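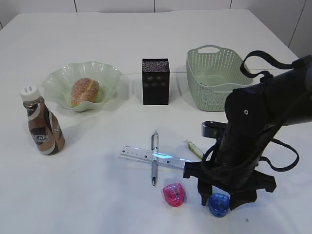

Budget for a second arm cell -- what have we forgotten?
Posted by JanelleL

We've got the nod for one more tabletop arm at Wullport and I'm far too excited to be trusted with the spreadsheet on my own, so please pick holes in it. The pot is £3,000 all in. That has to cover the arm, the gripper, something to stand it on and enough spares to get through the first year. The job is sorting and tidying small everyday stuff on a white table: pens, a clear ruler, pencil sharpeners, a coffee bottle, a bread roll in a glass bowl, a basket to put things in. What I want to get right this time is low, flat picking. With the fingers just off the tabletop next to the blue sharpener there's very little room for error, and a bigger gripper would make that worse. I've been looking at the Dukdale arm with the Losness gripper, which Fothergill will sell as a pair or separately.

Draft so far:
Dukdale arm, with power supply and base clamp -- quote due Thursday
Losness gripper, £549
Two white tables, same height as the ones we have
Overhead camera and a bracket
Spare finger pads

Am I mad to buy the gripper separately? I'd love to hear from anyone who runs this pair.

---

Reply from benchmouse

Not mad at all, go for it! I've had the Losness on a different arm since January and it's a lovely thing. Quick to mount, and the fingers come off with one small hex key. Two things I'd add. Buy a second set of fingers as well as the pads, as pads won't help you if you bend a finger on the table edge. And ask Fothergill whether the clamp fits the thickness of your tabletop. Ours didn't, and we ended up with a bit of scrap board under it for weeks.

---

Reply from tolerably_square

I'm going to disagree with the whole order of the list. You've started with the arm and left the table until third. If the table moves, everything you've set up moves with it, and light office tables move. I'd put a proper frame first, see what's left, and then choose the arm. A cheaper arm on a solid bench will beat a nicer one on something that wobbles.

Also £549 on a gripper is a big slice out of 3,000 for picking up pens.

---

Reply from JanelleL

Fair about the table, and I'll ring round for bench frames. I'm not giving up on the gripper yet though! Pens are easy enough on paper, but we have two lying with their tips nearly touching in a V, and another laid right across the ruler. Slim fingers matter a lot when you want one and not its neighbour.

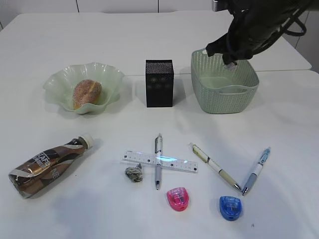
Gripper in the basket, V of pens just in front.

The drop-off is the other half of it. I'd like to be able to lower the fingers inside the rim and let go down there, and a chunky gripper would use up most of the opening.

---

Reply from E_Castillo

Hello Janelle, Erlinda Castillo here, we talked at the open evening. I do the ordering for our lab and I'd slow down on one point: get Fothergill to quote delivery and any setup visit as separate lines. Ours came bundled and when we decided to do the setup ourselves there was no way to take it off the bill.

I don't agree with tolerably_square about going cheaper on the arm. We did that once. The arm itself was fine but the cable for it was a special order and cost £80 each time, and we got through more of them than I like to admit. Look at how the cables run over the top of whatever you buy and ask what a replacement costs before you sign anything.

---

Reply from tolerably_square

That's an argument for asking about cables, which I'm all for. It isn't an argument for a dearer arm. The dear ones have cables too.

---

Reply from benchmouse

You're both right, now can we talk about lighting, because it's missing from the list and the camera is going to need it. Look at the glare on that ruler! A clear ruler on a white table is about as unkind as it gets, and pale glass isn't far behind. Before you spend more on a camera, try moving the lamps and putting something over them to soften the light. We use baking parchment (well away from anything hot) and it's done wonders for the price of a sandwich.

I'd keep a bit back for a mat too. Mid-grey, nothing fancy.

---

Reply from JanelleL

This is brilliant, thank you all. The mat is going straight in. I've reworked the list with the questions I need answered next to each line, in the order I'll spend the money:

1. Bench frame. One heavy one instead of two tables, so there's no join to worry about under the work. Second-hand if I can find it.

2. Arm. Dukdale still, subject to the quote. Ask about clamp thickness, cable price, and delivery as its own line.

3. Gripper. Losness plus one spare set of fingers. I want to know how wide it opens, with some room left over. The widest thing we'd ask it to hold is the coffee bottle, standing up, and there the fingers have to get right round it with the glass bowl close by on the other side.

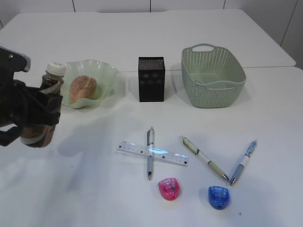
4. Lighting and mat. Lamps we already own, parchment, grey mat. Camera bracket comes after we've tried this.

5. Whatever remains goes on pads and one spare cable.

---

Reply from tolerably_square

Much better. I'd still want the gripper below the lighting, but I can see I've lost that one.

---

Reply from E_Castillo

Good list. For the opening width, take the bottle's measurement to them and ask for the figure with the pads fitted. The sheet I was sent gave it without.

---

Reply from JanelleL

Oh, that's a good one, hadn't thought of pads eating into it. Will measure the bottle in the morning and post the quote when it lands -- Janelle Lumanlan, trying very hard not to press order tonight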